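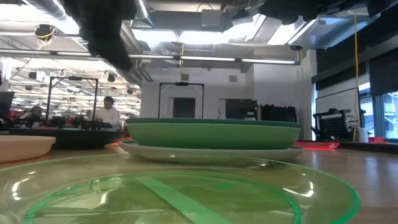

How long do you really have to leave a sourdough starter before it's ready to bake with?

Longer than the packet or the book says, and in a cold house more like three weeks than one.

Right. Quick post as I've got a loaf proving and a dentist at four. People keep asking me about the starter so I'm putting it all in one place and then I can just send the link.

I began mine in December. Stupid month for it. The kitchen in the Stinbridge house is on the north side and the heating goes off at nine, so mornings in there are grim. Day one, flour and water in a jar, stirred, lid on loose. Day three, bubbles, loads of them, smelled of feet. I thought I'd cracked it. Day five, nothing at all. Flat paste with grey water on top.

I chucked it. Mistake! That early burst of bubbles is the wrong bugs having a party, then it all goes quiet while the right ones get going. Everybody hits the quiet bit. I didn't know and I binned two of them before Paora Katene told me to stop binning them. He's baked his own since he was at college and he was quite rude about it.

So attempt three. Fed it every day, same time, after breakfast. Quiet until day eleven. Then a few small bubbles round the side. Day fifteen it went up by half. Day nineteen it doubled and I was so pleased I rang my sister, who was at work and did not care.

What I do now, for anyone who just wants the method.

Old jam jar. 25 grams of starter, 25 of flour, 25 of water. That's the whole feed. The books all want you to keep a great bucket of the stuff and throw most of it away every day and I can't be doing with it, flour's not cheap. Small jar, small feed, hardly any waste. The night before baking I make it bigger.

Flour – half strong white, half wholemeal rye. Rye wakes it up. If yours is sulking give it all rye for two days and see. I get mine from Wickramasinghe on the parade, they do it loose by weight and it's fresher than the supermarket bag. Closed for lunch though, twelve till one, I have walked down there and stood outside more than once.

Water from the tap. I did the thing of leaving it out overnight in a jug and couldn't tell any difference, so stopped.

Temperature matters more than anything else on this page. I should of put it first. At the back of the airing cupboard mine goes up in five hours. On the worktop in winter, twelve, fourteen sometimes. Same flour, same jar. If you take one thing from this, find the warm spot in your house. Top of the fridge is good in some houses, in mine it's freezing. Efren Macaraeg keeps his in the oven with only the light on, and a note stuck on the door after his son preheated it for chips. That was a four year old starter. He had some dried in an envelope, luckily.

Which reminds me. Dry some. Smear it thin on baking paper, leave it till it flakes, crumble it in an envelope, write the date on. Takes no time.

The loaf itself, as people ask for that too.

600 grams strong white flour
400 grams water, bit more if your flour is thirsty
120 grams starter, bubbly
12 grams salt

Mix everything but the salt, leave it half an hour, then squidge the salt in with wet hands. Fold it over on itself four times in the first two hours. Then leave it alone. I used to do all sorts of slapping and stretching off a video and my loaves were no better, plus I had dough on the light switch.

When it's up by half and wobbly, shape it. I'm bad at shaping. Flour the board, pull the edges into the middle, flip it, drag it towards you so it tightens up. Into a bowl with a well floured tea towel. Rice flour is best for the towel, ordinary flour sticks, ask me how I know. Then the fridge overnight.

Morning – oven as hot as it goes, with the cast iron pot in it, a good forty minutes. Dough straight from the fridge into the pot, slash it, lid on, 25 minutes. Lid off, another 20 or until it's darker than you think it should be. Most people take it out too pale. I did for months.

Then leave it to cool. Properly cool, an hour at least, two's better. Cut it hot and the middle goes gummy. I know it smells amazing.

Things I bought and didn't need: a Plerneo proving box (nice, huge, lives under the bed now), a special curved blade when a razor does it, a jar with lines on it. An elastic band round the jam jar shows you the level just fine.

Things I bought and did need: digital scales. The Oruvico ones I've got are nothing fancy, the battery cover fell off and it's taped on, still weigh to the gram. Don't do sourdough in cups. And a dough scraper, plastic, pennies.

Some questions from the comments on the last post.

Grey liquid on top. It's hungry. Pour off or stir in, then feed it. Stir in and the bread's a bit more sour.

Pink or orange streaks, or fuzz. Bin it, wash the jar in very hot water, start again. Don't try and scoop round it.

Going on holiday. Feed it, lid on, back of the fridge. Mine did five weeks when we were at my mum's and came back after three feeds. It smelled of nail varnish for the first one, thats normal.

Smells of vinegar all the time. Feed it more often, or take less of the old stuff into the new feed. I do 10 grams old to 25 and 25 in the summer when everything's going too fast.

Dense loaf, few massive holes at the top and brick underneath. Nearly always under-proved. Starter wasn't lively enough or you rushed it. Give it another hour, or two in a cold kitchen. Mine were like that all winter and we ate them as toast and it was fine really, lots of butter.

Somebody asked about spelt. Haven't done enough of it to say. Goes slack quickly, use less water. I'll try it again next month and write it up if it's edible.

Somebody else asked about the discard crackers, yes I still owe you that recipe, it's on the back of an envelope somewhere (not the starter envelope I hope). Rosemary, loads of salt, rolled really thin. Will post when I find it.

Got to go, dentist.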